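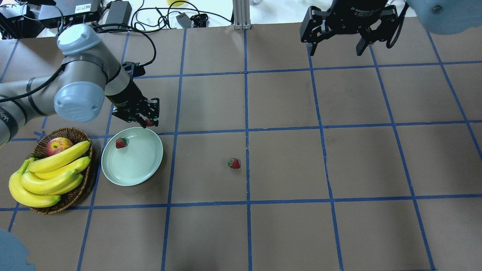
How many flashcards a day before an exam?
Cameron Niven
My resit is in September and I have 1100 flashcards for biology. I do 25 new ones each evening but forget most of them by the weekend. Should I slow down or just keep going?

Gregor Chisholm
20 June 2024
Slow down. I did 18 new cards a day at Carnegie and spent the rest of the hour on old ones. If you get a card wrong, put it back in the next day's pile. Say the answer out loud before you turn it over. Also split any card with more than one fact on it, those are usually the ones that won't stick.

pirkport5
Depends on the exam. I never used cards, just past papers. Ask your teacher which topics come up most and do those first.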